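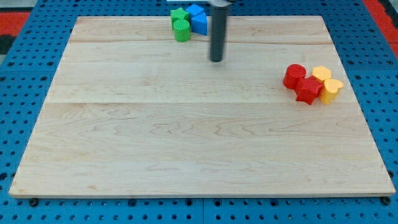

This page was last changed in November, at 16:20.

Print this page
E-mail this page

Shape blocks

Shape blocks are small solid pieces in simple geometrical forms, usually sold in sets and used in play, in early teaching and in sorting tasks. The commonest forms are the cube, the cylinder and the triangular prism. Many sets add a half-cylinder, a cuboid, a pyramid or a bridge piece. They differ from interlocking bricks in having no studs or sockets, so that a tower of them is held up by weight and friction alone.

Large claims have been made for shape blocks over the years, among them that they raise a child's later marks in arithmetic, that they calm restless children and that one set of colours teaches better than another. The support for most of these claims is thinner than the leaflets packed with the sets suggest. This article deals mainly with the blocks themselves and treats the claims separately.

Forms

The cube is the reference piece in almost every set, and the other pieces are normally made to match its edge. A cylinder of the same system has a height and a width equal to that edge, so it can stand beside a cube and carry a board laid across both. The triangular prism is less settled. Some makers cut it as half a cube, sliced from corner to corner, which gives one right angle and two sloping ends of equal pitch. Others use an equal-sided triangle, which looks better as a roof but leaves the builder with a height that matches nothing else in the box.

Sellers often call the prism a "triangle" and the cylinder a "circle". Teachers have objected to this for a long time, with little effect on the packaging. A child who is told that a cylinder is a circle will have to be told otherwise later, though how much harm is done in the meantime has not been shown.

Materials and surface

Older sets are mostly of beech, maple or lime, either painted or left plain. Plastic sets are lighter and keep their size better in damp rooms, and the colour may run through the whole piece, in which case a chip shows less. Hollow plastic pieces are lighter again and are easily knocked over.

The faces of plastic blocks are not always smooth. A cube may have a softly ridged top, and a cylinder may carry fine stripes or ribs across its upper face. Ridges of this kind are often described in catalogues as a "tactile learning feature". In some cases that may be so. In others the texture is a plain result of the way the piece was made, and the wording was added afterwards. Lambros Giannakopoulos, in his handbook of nursery materials, advises readers to ignore the phrase altogether unless the texture differs from shape to shape in a regular way, so that a child could tell the pieces apart by touch. Most sets fail this test.

Fine ribbing does have one practical effect, in that it alters how readily one block slides on another. Whether it makes a tower steadier depends on which way the ribs lie and on what sits on top of them. The usual statement that "ridged blocks stack better" is too broad to be of use.

Colour

Two systems are in general use. In the first, each shape has its own colour, so that all cubes might be red and all prisms yellow. In the second, colour and shape are kept separate, and the same shape turns up in several colours. A green cube, a green cylinder, a blue cube and a blue triangular prism can belong together only under the second system.

The second system is the more useful for sorting. The four pieces just named can be divided by colour into two pairs, or by shape, which leaves the cubes together and the other two on their own. Under the first system the two answers are always the same, and an adult watching has no means of knowing whether the child was attending to colour or to shape. Sets of the first kind are nevertheless still sold as sorting sets.

Working surface

Blocks are best used on a flat, hard surface. Carpet, which appears in most advertising for them, is a poor choice, and a tower that falls on carpet has often fallen because of it. A wooden board laid over a table or bench is a common answer. Boards of pale maple are popular for the purpose, as the light tan ground shows up strong blues and greens well, although a swirling grain can be distracting in close sorting work.

Wide boards are commonly glued up from narrower strips. The joins show as faint seams running across the surface. A well-made seam can be seen but hardly felt, and it makes no difference to the blocks. Cheaper boards can cup along their width, and a ruler set on edge will show this more reliably than the seller's description.

Perforated sheet, or pegboard, is sometimes used as the bench surface underneath, since fittings can be fixed through its regular holes. It is less satisfactory for the blocks themselves, because a small piece may come to rest with an edge over a hole. A plain board on top of the pegboard deals with this. The board will shift if nothing holds it, and a thin rubber mat between the two is generally enough.

Makers and sets

The Stumitz set is the one most often mentioned in older lists. It had 40 pieces in a lidded tray, and its prisms were of the half-cube type. The later Politis set was cut down to 20 pieces and sold to households. Its publicity stated that 533 arrangements could be made from the contents, a figure that has been copied from list to list without anyone setting out how it was reached. It should be treated as advertising.

Zanstead blocks are plastic and use the second colour system. Dratska, which began by selling spare pieces, offers a starter bag of 8 that fits the Zanstead sizes closely but not exactly. The difference is too small to matter in a short row and becomes plain in a long one.

Care

Plastic blocks can be washed in warm water with a little soap. Ribbed faces hold dirt and need a soft brush. Painted wooden blocks should be wiped and dried at once, and soaking will lift the paint. The boiling of plastic pieces, still recommended in some household guides, can warp them and is best avoided.

See also

Building bricks
Pegboard
Sorting tray

Print this page
E-mail this page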